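Notebook, 2018-11-20
Reading time: 2 min

Laminated dough, butter temperature. Continues the May sheets.

Problem as before: butter breaks into plates at the second fold, layers merge near the seam, crumb closes up at the base. Gayan thinks the rest is too long. I think the butter goes in too cold and the rest only makes it worse.

Setup. Two doughs, same flour (Patwary, strong), same water, mixed to the same feel. 400 g flour each, 100 g of it held back from the first mix and added after ten minutes. Butter block A straight from the fridge, beaten flat. Block B left out until it bent over the edge of the bench without cracking. Three single folds, 29 minutes between folds for both.

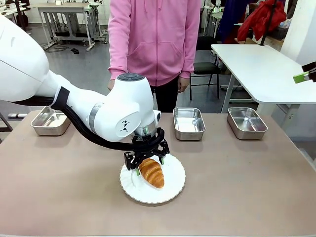 Dough A cracked on the first pass of the pin. Audible. Patched it with flour and carried on, but the pieces were visible through the top layer by fold two. Dough B rolled out evenly, slight smear at one corner where I leaned on it.

Proof was the same for both. B was ready sooner, so A went in a little under. This spoils the comparison of height and I have not recorded height.

Cut faces: A has large voids at the top and a dense band underneath. B is almost regular to the base. Shanthi cut both without being told which was which and picked B. 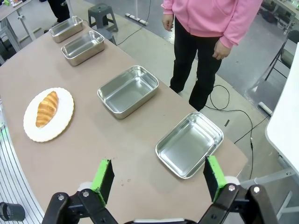 Steel trays, empty.

Not settled: whether the Tanbridge butter behaves like the Pincombe. It feels softer at the same temperature. Need a probe in the block next time; bending it over the bench is not a measurement.

Next: repeat B with a shorter rest. Keep the flour. Proof each dough to the same wobble and let the oven wait.

2 comments · 0 shares

Thandeka Fourie: Was the pin chilled for both? Mine cracks the block if it comes out of the freezer.

Jahangir Hettiarachchi: Please log the room temperature too. The May sheets don't have it either.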